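I've been making paper-covered boxes at my kitchen table in Stukcombe since I was a student, and the Vachon is the one people keep coming back for, so it finally gets a page of its own!

It's a slide-out keepsake box. Outer sleeve, inner tray, no hinges and no magnets. I cut the board myself and cover every piece by hand, which takes me most of a morning (more if the glue is sulking). The tray is a snug fit on purpose - I can't stand a drawer that falls out when you pick the thing up. It may feel stiff for the first week or two. Rub a plain white candle along the bottom edges and it'll loosen up nicely.

**What fits:** letters folded once, postcards, a christening bracelet, seed packets, foreign coins. A4 won't go in flat, sorry.

**Papers:** Gold Scroll, Plain Moss, Blue Fern. Brittany Landry asked for a red one and I'm still looking for a red that doesn't rub off on your fingers.

**Care:** keep it out of the bathroom and off sunny windowsills. Dust with a dry brush, never a damp cloth.

**Price:** £27 plus postage. Gift wrap is free, just tell me in the order notes.
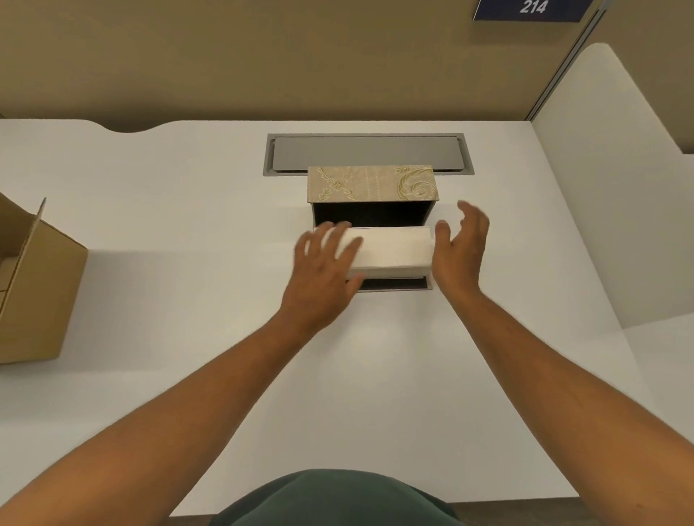
*Sliding the white tray into a box with a gold and cream floral pattern.*

Orders placed now go out in May. If you want initials inside the tray, add them at checkout and check the spelling - I copy exactly what you type. Larger sizes are on the Sokance page.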